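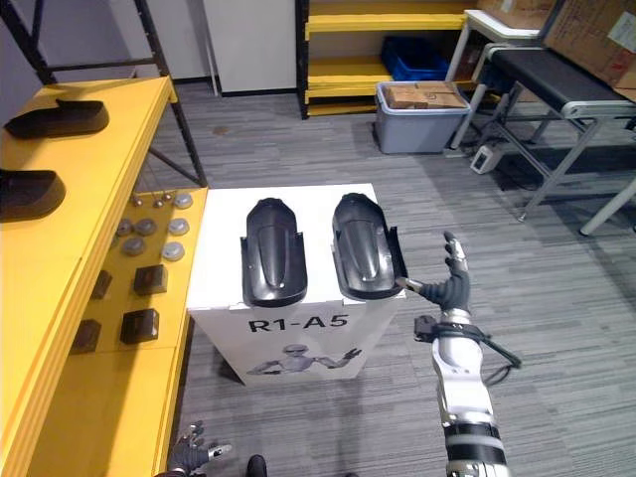 Why did my laptop suddenly have no sound after a Windows update?

Most of the time the update swapped your audio driver for a generic one, or it quietly changed which device the sound gets sent to. Your speakers are very likely fine.

I know this because I spent most of a November evening convinced mine were dead. I had a call with Mariann Gál at seven, and at ten to seven I clicked on a video to check the volume and got nothing. The little speaker icon looked perfectly normal, too, with no red X and no warning. I turned it up to 100, I turned it down, I turned it up again (as you do), and then I joined the call on my phone with the laptop sitting next to me like an expensive tray.

Anyway! I fixed it, and I've since fixed the same thing on my sister-in-law's machine, so I'm writing it down before I forget the order I did it in.

Check where the sound is going

Click the speaker icon in the bottom right corner. There's a small arrow next to the name of the playback device, and if you click that you get a list. Mine was set to the monitor. My monitor doesn't have speakers! It has a headphone jack on the back that I've never plugged anything into, but it's connected with an HDMI cable, so Windows thinks it's a perfectly good place to send audio.

Pick the one that says Speakers and try a video. On my sister-in-law's laptop that was the whole job and I got a free dinner out of it. On mine, Speakers wasn't even in the list, so I had to keep going.

Run the troubleshooter (or don't)

Settings, Update & Security, Troubleshoot, Playing Audio. It took 4 minutes on my laptop and told me it couldn't identify the problem. Jennylyn Tagle swears by it and says it has fixed her sound twice, so I'm leaving it in. Let it finish, and if it asks whether you want to turn off audio enhancements, say yes. You can turn them back on later. 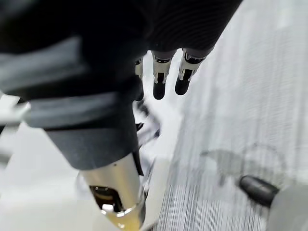

Look in Device Manager

Right-click the Start button and choose Device Manager, then open up Sound, video and game controllers. You're hoping to see the name of the company that made your sound chip. I saw "High Definition Audio Device" and nothing else, which is the generic Microsoft driver. It works on plenty of computers, and on mine it had worked once before, years ago, when I put in a new drive. This time it didn't.

If there's a yellow triangle, or the thing isn't there at all, click View and then Show hidden devices. Sometimes it's sitting there grayed out.

Now right-click the device and go to Properties, then the Driver tab. If Roll Back Driver is clickable, click it, restart, and you may be done. Mine was grayed out, of course.

Get the real driver

Please go to the support page of whoever made your laptop and type in the model number from the sticker underneath. Don't search for "audio driver download" and click the first thing. I did that the first time around and nearly installed a "driver updater" that had found 119 problems on my computer before it had finished opening. I closed it and emptied my Downloads folder for good measure.

The proper page had one audio driver for my model. Here's what I did with it:

Downloaded it first and saved it to the desktop.
Went back to Device Manager, right-clicked the generic device and chose Uninstall device.
Restarted.
Ran the installer from the desktop as administrator.
Restarted again – yes, again.

When it came back up, Speakers was in the list and the startup chime nearly took my head off, as I'd left the volume at 100.

A couple of leftovers

Irén Győri emailed after I mentioned this to say her microphone had gone missing at the same time. Check Privacy, then Microphone, and make sure apps are allowed to use it. Hers had been switched off.

If the sound is back but crackly, try a lower quality setting. It's in the old Sound control panel under your speakers' Properties, on the Advanced tab. I dropped mine one notch and the crackle stopped, and my ears can't tell the difference.

And make a restore point before the next big update. I have one now, called "sound works", and I'm not deleting it.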